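Bed folding

Bed folding is the practice of sorting and folding clean clothes on top of a made or stripped bed, in place of a table, bench or ironing board. It is common in flats and small houses where the bed is the largest flat surface. Many claims are made for it in household manuals, and few of them have been tested.

Origins of the term

The phrase is often credited to Alcides Rivadeneyra, whose booklet The Flat Surface was printed by Valdebenito in a run of 600. Rivadeneyra used the term on page 11 without suggesting it was new, and people were plainly folding on beds long before the booklet. The claim that he "invented" the method appears only in later advertising for the Zevport folding board and should be treated with caution.

Surface and cover

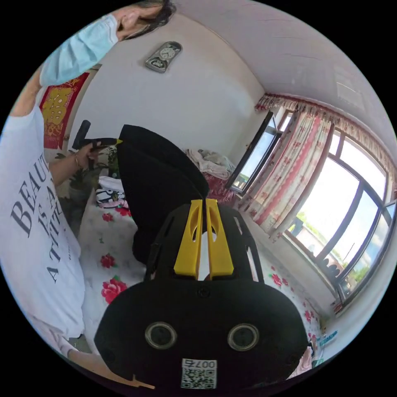

Supporters say a mattress holds a garment in place better than a polished table. This is partly true. A quilted cover has some grip, and a shirt laid on it is less likely to slide. The same softness makes it harder to press a sharp crease, and tufted covers leave small bumps under thin cloth. Floral covers, including those printed with large peonies or roses, are sometimes said to hide lint. No source gives any evidence for this, and dark lint shows up well enough on a white ground.

Pillows and blankets are usually pushed to the head of the bed first. Some manuals insist on clearing them off altogether, but the advice seems to come from people with a spare chair.

Order of work

The Culumska method calls for dark clothes to be folded last, after the light ones have been stacked. The reason given is that black fabric sheds onto white. Critics point out that clothes washed together have already had every chance to do so. Most households simply take whatever is on top of the heap.

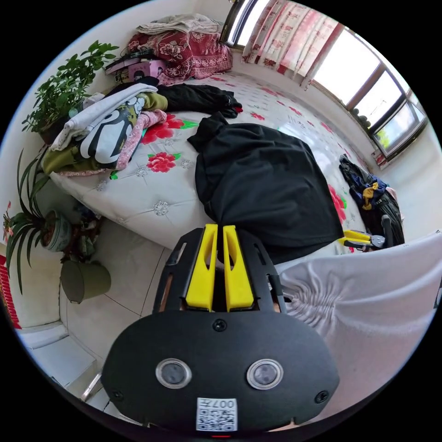
Tondora Home Economics Club – Laundry and Linen Pages

Stacks are generally built to one side of the bed so the middle stays free for the next item. T-shirts with large printed designs are often folded with the print facing up, which makes them easy to find later. Whether this protects the print, as is often claimed, is doubtful. Bulky items such as sweatshirts tend to unbalance a mixed pile and are better kept in their own stack.

Claimed benefits

A survey of 3871 households, quoted in several manuals, is said to show that bed folders finish sooner than table folders. The original has not been traced, and the manuals disagree on how "finished" was defined. A smaller trial run by the club in September compared 2 households and found no difference worth reporting.

Claims about posture are also weak. A low bed makes a standing adult stoop, and sitting on the edge tips the piles.

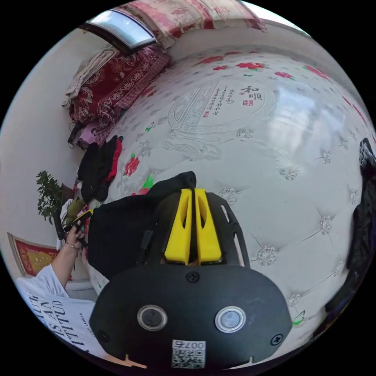
Black fabric and a white quilted mattress cover with a peony print.

See also: Ironing board; Airing cupboard; Fitted sheet, folding of

Page last checked 30/03/2018. The section on posture needs better sources.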